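Wrapping fruit and other small round stuff in bubble wrap

Quick version of the bench guide, people keep asking and the old one got lost when the shared drive moved. Covers apples, pears, small jars, ornaments, anything round that would fit in one hand. Not for plates. Not for bottles either, those have their own page.

Read it through once before you start. Takes less time than rewrapping.
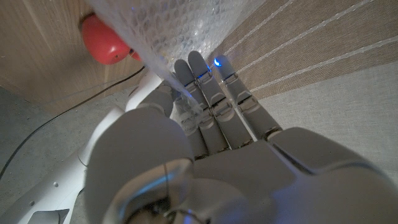 Skeltby Mailroom & Packing Team | Room 1323 | ext. 634

What you need

Bubble wrap, small bubble. The big bubble is for filling boxes, leave it on the rack
Paper tape or clear tape, either
Scissors (the ones on the string. please leave them on the string)
Tissue, couple of sheets per item
A box that's bigger than you think
Form 349 if it's going to Rirnalport, otherwise skip

Set up the table

Clear some room in front of you. You want the wrap flat, with space off to one side for whatever you're wrapping. Keep the items on the table, in reach, but off the sheet until you've cut it. Round things roll, so put them well back from the front edge.

Wipe down first if somebody was eating lunch there. Crumbs stick in the bubbles and then it looks like we shipped a used sheet.

Cutting the sheet

Don't measure. Lay the wrap out, set the item in the middle, pull one corner up and over. If the corner gets past the top and partway down the other side you have enough. If it only just reaches the top, go bigger. Take the item off again, cut, smooth the sheet down.

Straight cuts. Follow a row of bubbles with the scissors, go between them. Cutting through the bubbles flattens that whole edge and the edge is what ends up folded on the outside.

One sheet per item. I know it's tempting to roll two apples up together with a twist in between like candy. They knock into each other. We tried it with the Skurkileck gift boxes and got them back bruised on the one side, every one.

Bubbles in or out?

In. Bubbles toward the item, flat side out. Tape holds better on the flat side and the wraped items slide into the box without catching on each other. Po-yen Liao does it the other way for glass ornaments, bubbles out, with tissue underneath so nothing leaves little circles on the paint. Fine for ornaments. For fruit, bubbles in.

The wrap itself

1. Sheet flat, bubbles up. Turn it so a corner points at you, like a diamond.

2. Tissue around the item first. One loose turn, tuck the end under. Fruit with a stem, fold a bit of tissue over twice and press it on top as a cap. A stem goes through a bubble easier than you'd expect.

3. Item goes a little below the middle, stem pointing away from you. 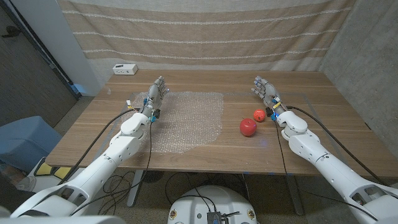
4. Near corner up and over the top. Hold it there with one hand, flat hand, no pinching. Pinching pops bubbles.

5. Left side in, then right side in. Snug but no squeezing. You should still be able to feel some give when you press with a thumb.

6. Roll it away from you to the far corner. Keep the sides tucked while you roll, this is the bit where it opens up on you. Slow down here.

7. One piece of tape across the last corner. One! Fold the end of the tape under so there's a tab to pull. Whoever opens it shouldn't need a knife.

8. Shake it gently next to your ear. If it moves inside, open it and add tissue. Don't put more tape on, tape won't fix that.

Set it down seam side under and do the next one.

If you can't get the hang of rolling it, there's the bundle way. Item in the center, all four corners up, gather at the top, tape around the neck. Uses more wrap and it stands tall in the box, so check the lid will close before you do a whole batch like that. OK for pears. Pears are a pain to roll anyway.

Into the box

Crumpled paper in the bottom, a good thick layer. Push down on it, if you feel cardboard add more. Items go in with a gap between them and the box walls. Fill the gaps with paper or offcuts. Save your offcuts, there's a bin under the rack for them, flat ones only please.

Heavier stuff low. Jars under fruit, never on top. If you're doing two layers put a piece of cardboard in between, cut a little smaller than the box so it doesn't hang up on the sides.

Close the lid without tape and tip the box side to side. Quiet = tape it. Rattle or thump = more fill.

Fruit only: no sealing the wrap airtight, and don't leave packed boxes sitting overnight by the heater. Pack it the same day it goes out. Last pickup is 3:30 pm, Tshabalala won't come back for a late box.

Things that go wrong

Bubbles already flat. Old roll, or it was stored with something on top. Use it for fill, get a new roll for wrapping.

Wrap keeps springing open. Sheet's too small or you started with the item too close to the middle. Move it nearer to you.

Sheet curls up while you're working. It does that off the end of the roll. Roll it backward on itself once, let go, it'll lie down. Or weigh the corner with the tape dispenser.

Tape won't stick. You're taping on the bubble side. Flip it.

Item looks huge once wrapped. You cut too big. Trim the far corner before the last turn, no need to start over.

Sticky sheet. Something leaked or the fruit was soft. Throw the wrap out, don't reuse it, and check the rest of the batch for soft spots befroe it goes in a box.

Reusing wrap

Yes, if it's clean and most of the bubbles are up. Peel old tape off slowly or cut around it. Fold it loosely, no hard creases. Anything with old labels on it goes in the trash, we had a box in February that nearly went to the wrong person on account of a label stuck inside the wrap.

Short on supplies? Write it on the sheet by the door, Keabetswe Dlamini does the ordering and goes by that sheet only. Telling her in the hallway doesn't count, she says.

Next page up will be bottles, when I get to it. Plates after that.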